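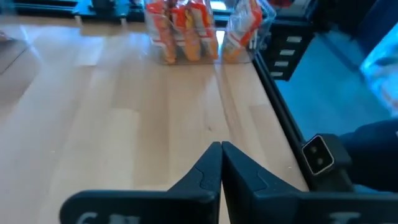 Haziq Krishnan has spent most of his career on one narrow part of criminal procedure: how long a person can be held on remand before a court must look at the file again. At the Irkura registry, the limit is 90 days.

"The date runs from first appearance and excludes the day itself," Krishnan said. "If an adjournment is granted, the clock keeps going. Counsel often assume it stops."

An audit of the December list found 31 files past the limit. Twenty had been transferred from Stotness, where the registry records the date of arrest in the same field.

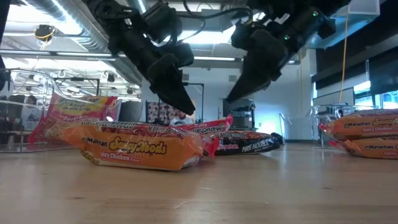
Packaged noodles on a wooden tabletop, including a Maruchan Saucy Noods pack.

Khải Phan, a duty lawyer, argues that the field is a minor fault. Her concern is notice. Under the current practice direction, the defence has five days to file for review, counted from the date on the letter.

"A letter to the remand centre can use up most of that," she said. "The period should run from service."
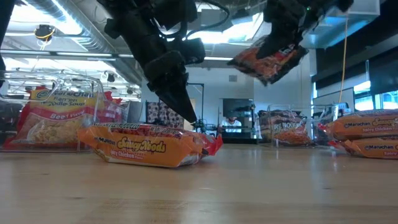 Krishnan doesn't oppose the change but said it would require proof of service on every file, and the centre doesn't record delivery times at present. Phan has asked for a delivery log to be kept at the front desk. The draft amendment is open for written submissions until the end of the month.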